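검색어를 입력하세요 검색
읽는 시간 6분

[처리 중] 아침 토크쇼 인터뷰 클립, 자막이 말보다 늦게 나오고 기사 제목 인용문이 틀림

접수: 연예 뉴스 편집팀
대상: Gindeck 클립 플레이어, Grecu 자막 변환기
접수일: 2024년 11월 10일
우선순위: 높음 (편집팀 지정) / 보통 (업체 지정)

증상

Sisden 아침 방송의 배우 인터뷰 클립을 기사에 붙이면 자막이 말소리보다 3초 늦게 뜬다. 웃고 넘어갈 수준이면 티켓을 안 열었을 텐데, 이 자막을 기사 제목의 인용문 자동 추출이 그대로 가져다 쓴다. 그래서 진행자가 던진 질문이 배우의 대답으로 잡혔다. 진행자가 "결혼하고 후회한 적은 없으세요?"라고 물었고 배우는 웃으면서 없다고 했는데, 우리 제목 후보에는 배우 이름 옆에 '후회한 적'이라는 말이 붙어 나왔다. 데스크에서 걸렀으니 망정이지 그대로 나갔으면 소속사 전화를 하루 종일 받았을 것이다.

업체의 첫 답변은 "브라우저 캐시를 삭제하고 다시 시도해 주세요"였다. 캐시가 질문과 대답을 바꿔치기한다는 설명은 처음 듣는다. 그래도 절차라니 지웠다. 그대로다.

재현 방법

Gindeck에서 해당 인터뷰를 클립으로 자른다. 자막을 '원본 따라가기'로 둔다. 기사 편집기에 붙이고 미리보기를 연다. 배우가 남편 얘기를 시작하는 대목, 그러니까 진행자가 집안일은 누가 하느냐고 묻는 부분으로 간다. 질문은 이미 끝났는데 화면에는 그제야 질문 자막이 올라온다.

전체 방송분을 자르지 않고 틀면 멀쩡하다. 휴대전화에서도 똑같이 어긋난다.

기록

첫째 메모. 캐시 삭제, 로그아웃, 다른 브라우저. 변화 없음. 업체에 회신.

업체 답변: "고객님의 네트워크 환경에 따라 자막 표시가 지연될 수 있습니다." 사무실 회선, 집 회선, 휴대전화 데이터로 각각 틀어 봤고 어긋나는 폭이 매번 같았다. 네트워크가 그렇게 성실하게 늦을 수 있는지 의문이다. 화면 녹화본을 첨부해서 다시 보냈다.

업체 답변: "자막 파일을 Grecu에서 다시 변환해 보시기 바랍니다." 다시 변환했다. 변환된 파일의 첫 줄 시작 시각이 이전 파일과 같다. 파일을 열어 비교해 보면 줄 하나 다르지 않다. 같은 입력을 넣으면 같은 출력이 나온다는 사실만 확인했다.

그사이에 편집팀 쪽에서 나온 가설도 적어 둔다. 방송사 쪽 자막이 원래 늦다는 얘기가 있었다. 생방송 자막은 속기라서 늦는 게 보통이라는 것이다. 일리는 있는데, 그러면 전체 방송분도 늦어야 한다. 전체 방송분은 맞는다. 이 가설은 버렸다.

광고를 의심한 사람도 있었다. 중간 광고가 빠지면서 시각이 밀렸다는 주장인데, 문제의 인터뷰 구간에는 광고가 없다. 광고 없는 구간에서 광고 탓을 하려면 근거가 더 필요하다.
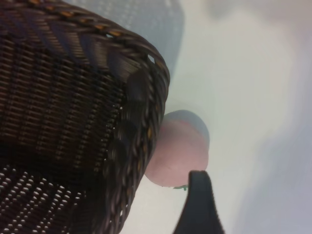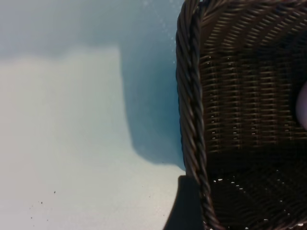
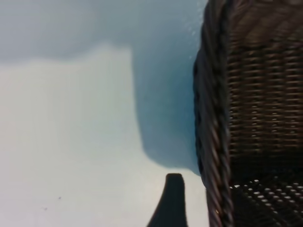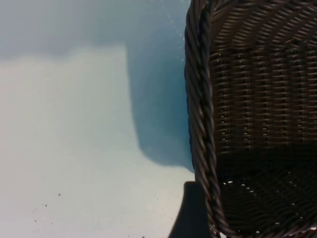
짙은 갈색 바구니와 굵게 꼬인 테두리. 네 장 모두 가까이에서.

둘째 메모. 프로그램 오프닝 영상에 주목했다. 전체 방송분에는 진행자들이 인사하기 전에 짧은 타이틀이 들어 있다. Gindeck이 클립을 만들 때 이 타이틀을 잘라 내는데, 자막 시각에서는 그 길이를 빼지 않는 것 같다. 타이틀 길이를 재 보니 어긋나는 폭과 같다. 이 정도면 우연이라고 우기기 어렵다.

확인하려고 다른 인터뷰를 골랐다. 타이틀이 없는 저녁 방송분에서 가수가 새 음반 얘기를 하는 클립이다. 자막이 정확히 맞는다. 같은 저녁 방송이라도 특집이라 타이틀이 붙은 회차는 또 어긋난다.

이 내용을 정리해서 보냈다. 업체 답변: "소중한 의견 감사합니다. 담당 부서에 전달하였습니다." 의견이라는 단어가 마음에 안 든다. 측정한 값이다.

셋째 메모. 피해 범위. 지난 3월 이후 이 방식으로 자른 클립이 들어간 기사가 245건이다. 전부 틀린 것은 아니고 타이틀이 있는 방송분만 문제지만, 편집기 목록에는 타이틀 유무가 표시되지 않으니 결국 하나씩 열어 봐야 한다. 지금까지 제목 인용문의 화자가 바뀐 채로 나간 기사를 2건 찾았다. 하나는 요리사가 한 농담이 진행자 말로 되어 있었고, 다른 하나는 배우가 동료를 칭찬한 말이 동료 본인의 자화자찬으로 나갔다. 둘 다 제목을 고치고 기사 끝에 정정 문구를 달았다. 두 번째 기사는 이미 여기저기서 받아쓴 뒤라 우리만 고친다고 되돌아올 말은 아니다.

업체에서 수정판이 나왔다고 연락이 왔다. 안내문에는 "자막 안정성이 개선되었습니다"라고만 쓰여 있다. 무엇을 고쳤는지 물었으나 답이 없다. 수정판에서 문제의 인터뷰를 새로 잘라 봤더니 자막은 맞는다. 그런데 예전에 만들어 둔 클립은 그대로 어긋난다. 새로 자르는 것만 고친 모양이다.

넷째 메모. 영상 저장소를 맡은 Clitlow에도 문의했다. 혹시 저장소가 클립의 시작 시각 정보를 지우는 것 아니냐고 물었고, 이쪽은 의외로 답이 구체적이었다. 저장소는 올라온 파일을 손대지 않으며 시작 시각 값도 들어온 그대로 보관되어 있다고 한다. 우리가 보낸 클립의 값을 같이 적어 줬는데, 읽어 보니 올라올 때부터 영이었다. 그러면 값을 비우는 쪽은 Gindeck이라고 봐야 한다. 업체가 인정한 것은 아니므로 여기서도 추정이라고 써 둔다.

임시 조치

자막을 '원본 따라가기' 대신 '직접 지정'으로 두고, 타이틀 길이만큼 앞으로 당긴다. 당긴 값은 저장되지만 클립을 복제하면 사라지니 복제하지 말 것.

제목 인용문 자동 추출은 껐다. 인용문은 기자가 영상을 직접 보고 받아 적는다. 느리다는 불만이 벌써 들어왔는데, 남의 입에 없는 말을 넣는 속도가 빨라서 좋을 일은 없다고 회신했다.

부부 인터뷰처럼 두 사람이 번갈아 말하는 영상은 자막이 맞아 보여도 입 모양까지 확인한다. 추출기가 화자를 색으로만 구분하는데, 방송사가 두 사람에게 같은 색을 쓰는 경우가 있다.

업체에 남은 질문

예전 클립을 일괄로 고칠 방법이 있는가. 하나씩 다시 자르라는 답이면 그 작업을 누가 하는가.

수정판에서 바뀐 내용이 무엇인가. '안정성 개선' 말고 바뀐 항목을 적어 달라.

3월 이전 클립은 왜 멀쩡한가. 그 무렵 플레이어가 바뀌었다는 공지는 받은 적이 없다.

상태: 새 클립은 정상. 예전 클립은 미해결. 업체가 '해결됨'으로 바꾼 것을 편집팀이 다시 열었음. 업체 회신 대기.

댓글

저희도 같은 플레이어 쓰는데 캐시 지우라는 답변 받았습니다. 토씨 하나 안 다르네요. 저녁 예능 클립에서 똑같이 밀려요.

그 동료 배우 자화자찬 기사 저도 봤어요. 댓글에서 엄청 욕먹던데 정정된 건 오늘 처음 알았습니다. 정정 문구를 기사 맨 위에 달아 주시면 안 되나요?

직접 지정으로 당겼더니 맞긴 한데, 전체 화면으로 키우면 다시 밀리는 것 같습니다. 저만 그런가요.

위에 분, 전체 화면은 저는 괜찮았습니다. 혹시 클립 복제해서 쓰신 거면 값이 날아간 걸 수도 있어요.

타이틀 길이가 회차마다 다른 프로그램은 어떻게 하시는지 궁금합니다. 저희는 매번 재고 있는데 이게 맞나 싶네요.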